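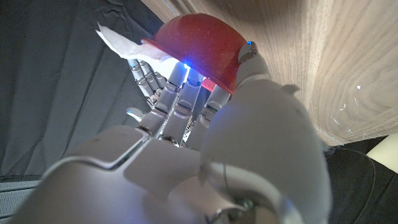 White fingers, red thing above.

Friday, July 31, 2020

Bevan swears the sourdough starter from Karkbridge is 57 years old. Says who? Flour and water, fed every day since the sixties, through every move and vacation — I doubt it. I fed mine at 6 and it smelled like nail polish. Darcy says to use less water. She said more water last week. I'll give it until Sunday, then it's store bread again and I won't feel bad.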